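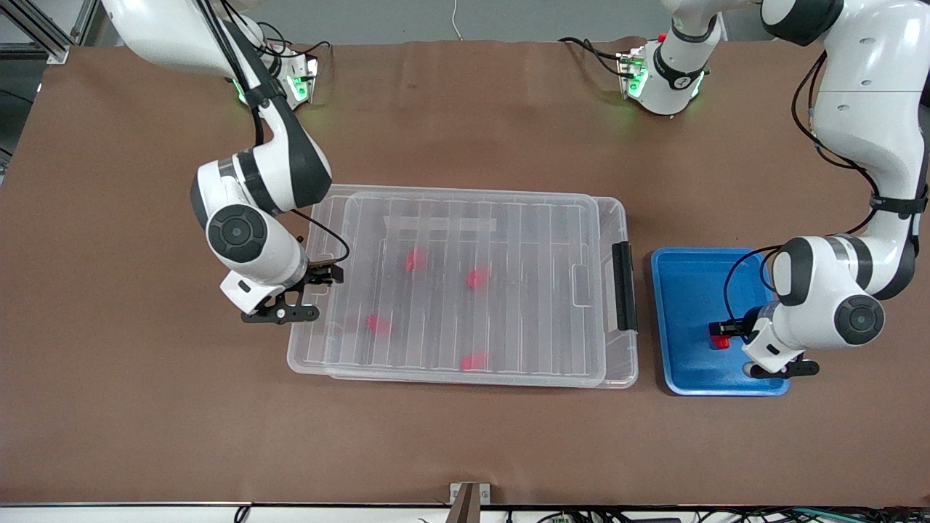 The Skotham Loop: Frequently Asked Questions

Last updated 30 Jan 2026

We wrote up the Skotham Loop as a single blog post, expecting it to be read by our relatives. The same questions have been landing in the inbox ever since, so they have a page of their own now. If yours is missing, the comments are open at the bottom.

THE BASICS

What is the Skotham Loop?

A drive. It starts and ends in Landen, goes up the west side of the valley, crosses Hirnenier Pass, comes down through Skotham and returns along the river. The full circle is 144 miles by our odometer. The county doesn't call it the Skotham Loop and there are no signs. We named it because "that drive we do" was getting hard to index.

How long does it take?

Driving without stopping, most of a morning. I don't know why you would, though. With lunch, the overlooks and the usual argument about whether we've already passed the turn, it fills a day. Leave Landen by nine and you'll be home for supper.

Which direction should I go?

Clockwise, with the pass before lunch. The light is behind you on the climb, and the pullouts are on your side of the road. Going counterclockwise means turning left across traffic at every overlook, and it puts the dull river stretch first, when you're still awake enough to resent it.

Birger Bakke wrote in to make the case for counterclockwise. It was a long email with a map attached. His argument is that the view of Skotham from the south is better when it arrives late in the day, and he has a point. We still go clockwise.

How many stops are there?

Our printable list has 11. You will not want all of them. The second and third look at the same ridge from the same side, and the only reason both are there is that my wife likes one and I like the other.

Is it free?

The road is free. The lot at the Hirnenier overlook wants a few dollars in an envelope, small bills, and there's a slot in a green post to put it in. Bring a pen. The pen on the string has been gone for as long as we've been going.

THE ROAD

Do I need four-wheel drive?

No. It's paved all the way around except for the spur to Boström Falls, and that's well-behaved gravel in dry weather. We've done it in a small hatchback with a bad attitude. In the wet, the low spot just past the cattle guard gets soft, and there's nowhere to turn around until you're through it.

Is the pass open in winter?

No. There's a gate. It closes after the first serious snow and usually opens again sometime in April, on a schedule known only to the road crew and the snow. Check the state road map before you leave home. If you don't, the gate will tell you, but it's a long way up to get the news.

You can still do the river half as an out-and-back in winter. Skotham is pretty with snow on it, and there are no crowds, partly because half the town is shut.

Is it scary?

Depends on your passenger. The west side is wide and gentle. The descent toward Skotham has a run of tight curves with a good drop on the outside and a guardrail that has clearly had some experiences. Use a low gear and let the pickup behind you go by at the first pullout. He lives there and he's late.

Can I bring an RV or a trailer?

The posted limit over the pass covers vehicle length, so read the sign at the bottom and believe it. Small camper vans are fine. Anything you'd describe as a "rig" should stick to the river road. Mark Anthony Samonte told us in the comments that he got a travel trailer over the top without trouble, and then, further down the same comment, described some trouble.

Where do I get gas?

Landen. After that there's nothing for 75 miles. The pump in Skotham takes cards when it's in the mood. Fill up before you go and you'll never have to find out what mood it's in.

What about charging an electric car?

There's a charger behind the library in Landen and we've seen one at the motel in Skotham, which we think is meant for guests. Call first. The climb eats range and the descent gives some of it back, and that is as technical as I get.

Will my phone work?

In Landen, yes. In Skotham, if you stand near the church. Between the two, no. Download the map ahead of time or bring a paper one. Ours has a coffee ring over the most confusing junction, so please don't ask us to scan it.

THE STOPS

What if I only have time for one?

The Hirnenier overlook. It's right at the top, you can see the whole length of the valley, and the good spot is a short walk past the railing where everybody stops. Follow the dirt path left toward the flat rocks. It can be windy up there when it's perfectly still below, so take the jacket you were about to leave in the car.

Is the walk to Boström Falls worth it?

In spring, absolutely. The trail is 900 yards from the gravel lot, mostly level, with a muddy patch in the trees. By late summer the falls are more of a suggestion. We've taken visitors there in August and stood looking at a damp cliff, all being very polite.

Can you swim there?

There's a pool. It's fed by snowmelt. I've been in it once, and I remember the noise I made.

Where should we eat?

There's a sandwich counter in Landen that will pack you a lunch, and eating it at the top of the pass is our standard arrangement. Ask for the mustard on the side unless you want bread with the texture of a sponge by noon.

In Skotham there's a cafe on the main street that does soup and pie. It closes mid-afternoon, or when the pie is gone. Roald Rønning, who comments under nearly everything we post, would like it known that the rhubarb is better than the apple. I've printed this in the hope that he'll stop mentioning it.

Are there restrooms?

At the overlook, a vault toilet that's perfectly decent if you hold your breath. In Skotham, at the park by the river. Nothing in between, so plan your coffee accordingly.

Is there anything for kids?

More than you'd think. The flat rocks are good for climbing around on, the river park has a swing set, and the old fish ladder below Skotham has railings and, in the right season, fish. What there isn't much of is patience for the long stretch home. Save a snack for the river road. Save two.

Are dogs allowed?

On a leash, at every stop we list. The cattle guard before the falls is a driving matter only; use the side gate if you're walking a dog through, and close it after you. The cows are curious and take advantage.

Is any of it wheelchair accessible?

The paved part of the overlook is, and so is the river park path. The flat rocks and the falls trail aren't. Danica Matić, who does the drive with her father in his chair, recommends the second overlook on the way up for a proper view from the car, with the windows down and the engine off. We tried it and moved it up the list.

PHOTOS AND OTHER MATTERS

When is the light best?

Early on the west side, late over Skotham. Noon is flat everywhere, which makes it a fine time for a sandwich.

What about fall color?

It's good, and it's brief. The aspens near the top go first and the cottonwoods along the river last, so there's usually something yellow if you miss the peak. We have missed the peak more often than we've caught it. Ylva Blomqvist posts updates from her porch on the climb every autumn in our comments, and she's far more reliable than we are.

May I use your photos?

For a family newsletter or a school report, sure, with a link or a mention. For anything that makes money, write to us first. We'll almost certainly say yes, but we'd like to be impressed with ourselves for a day or so.

Do you have a GPS file of the route?

Yes, on the downloads page. It includes a short detour into a feed store parking lot in Landen where I dropped my hat. I keep meaning to edit that out. Ignore it, or stop in; they have nice gloves.

Do you lead tours?

No. We can barely lead each other.

I did the drive and it was cloudy. Any advice?

Go again. The valley makes its own weather, and a gray morning in Landen can be sunshine on top. It also works the other way around. We once took out-of-town friends all the way up to admire the inside of a cloud, and they were very nice about it, and had the rhubarb.

Something on this page is wrong. Where do I report it?

In the comments, please, with the approximate location and a tone of mild disappointment. Road numbers and opening hours change faster than we update. The mustard advice is final.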